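Prumutura Open Parts Bin, Large, Gray - Review

Bought: one, at full price, from the Prumutura site
Price when I ordered: $207, with shipping on top
Used for: loose bars and blocks, daily, since February

I wanted one bin to replace a stack of plastic totes. The totes were fine for screws and fittings, but we also keep bar stock in short lengths, and short lengths are hard on plastic. Corners go first, then the bottom starts to sag, and after that the tote won't sit flat on a bench. I had thrown out enough of them to start looking at sheet metal.

Prumutura sells this bin in two sizes. I bought the large one. There is no lid and no divider set in the box, and the product page says so plainly enough. You get the bin, a folded sheet of instructions and a bag of spare fasteners.

Delivery and unpacking

It came in a single carton with cardboard corners and a sheet of foam across the bottom. One corner of the carton had been crushed in transit. The bin inside had a small dent on the outside of the rim, which I pushed out with a clamp and two pieces of scrap. I wrote to the seller about it and Pei-shan Chuang answered the next morning and offered to refund part of the shipping. I took the offer. If I had wanted a replacement she would have sent one, but I didn't feel like repacking it.

The edges were better than I expected at this price. The last metal bin I owned was a Sokileck, and I cut my thumb on it the first day. I ran a rag around this one before I put anything in it and the rag caught in one place, on the inside of a back corner. A few strokes with a file fixed it.

Setting it up

The instructions are for fixing the bin down. You can leave it loose if you only want storage, and for the first week I did. Loose, it creeps. Drag a heavy bar toward you and the bin comes along with it, a little at a time, until the front edge is hanging off the bench. Fix it down if your bench allows it.

The fasteners go through the floor of the bin. They sit low, but they are still there, and a small part can come to rest against one. With anything larger than a bolt I haven't had trouble. The instructions call for a washer under each one and then show a drawing with no washers. I used washers.

Plan on a second person for lining it up. Ngan-ling Shek held ours while I marked the bench, and we still had to do one hole over.

What it's like to use

The open top is the best thing about it. You can see what you have and get to it from any side. I keep bars and blocks in ours in a few sizes and colors, and I can find a dark green one among the red ones without moving much. With the totes I was always digging.

The gray helps here too. It is a flat, dull sort of gray and most things show up against it. I had a white bin at my last job and it looked filthy after a month, and pale parts disappeared in it completely.

The floor is flat, and that has a good side and a bad side. Parts stay more or less where you set them down, and a bar lying flat is stable. The trouble is that a flat bar on a flat floor is hard to get your fingers under. I end up tipping one end up against the wall first, or pressing on one end if it's narrow enough to rock. A shallow rib or two pressed into the floor would help a lot. The Grumidico bin I looked at before this one has ribs, but it is also smaller and costs more.

Long pieces against the wall are the worst. If a bar settles along the base of the front wall, you have only one side to get hold of. I've gotten into the habit of putting things down at a slant, toward the middle, and leaving space between them. That means the bin holds less in practice than it could. I would say the real working capacity is well under what the product page suggests, if by working you mean being able to pick out one piece without shifting three others.

Noise

It's loud. Drop a bar in from any height and everybody looks up. I tried a rubber mat for a few days and it did quiet things down, but the mat curled at the corners and small chips got under it, so I pulled it out. Prumutura sells a liner made for this bin. I haven't bought it. If your bench is in a shared room, you may want to.

Wear

The floor marks easily, and this is the part of the product page I'd argue with. It calls the surface scratch resistant, and I don't know what they scratched it with.

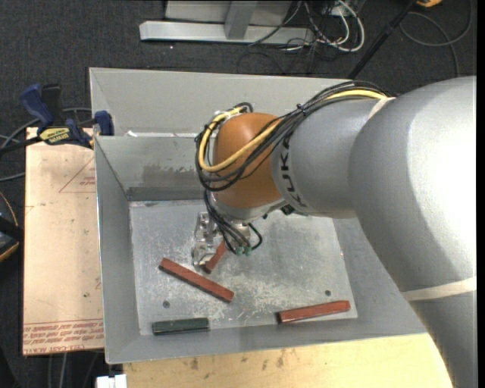
Most of the scraping is toward the center, where parts get put down and slid. The marks are whitish and some of them wipe off with a damp cloth, which makes me think part of it is rubbed off the parts themselves. The rest are scratches and they're there to stay. I don't mind how it looks. I did ask Prumutura whether scratches would lead to rust, and was told to wipe the floor with a light oil now and then. I've done that twice. It makes the parts slippery and attracts dust, so I've stopped, and so far there's no rust that I can find. Our room is dry. In a damp garage I'd think harder about it.

The walls have held up. Nothing has bent, and the dent I clamped out on the first day hasn't come back. The load rating is 50 pounds and I've been over that more than once without seeing the floor sag, though I wouldn't make a practice of it.

Cleaning

Dust and chips collect in the corners. With the bin fixed down you can't turn it over and shake it out, so it's a brush and a vacuum. A narrow nozzle reaches everywhere. I do it on a Sunday when the bench is clear, and it takes a few minutes, most of it spent on the corners and around the fasteners.

Compared with the others

The Sokileck is cheaper and thinner. Apart from the sharp edges, its floor flexed when I pressed on it, and I wouldn't put bar stock in one. The Grumidico has the ribbed floor and nicer corners. If I only handled short pieces I would probably have paid the extra. Ho makes a deep bin that a lot of people like, but it's too deep for a bench unless you have long arms, and I wanted to be able to reach the bottom without leaning in.

Who should skip it

Anyone storing small hardware. Washers and nuts lie flat on that floor and you will be chasing them with a magnet. It's also a poor choice if you need to carry the bin around, as there are no handles and the rim is uncomfortable under load.

Four out of five. I took the one off for the floor, both the lack of ribs and the scratch resistant claim. I'm planning to order a second one for the other end of the bench, and I'll put the washers on that one too.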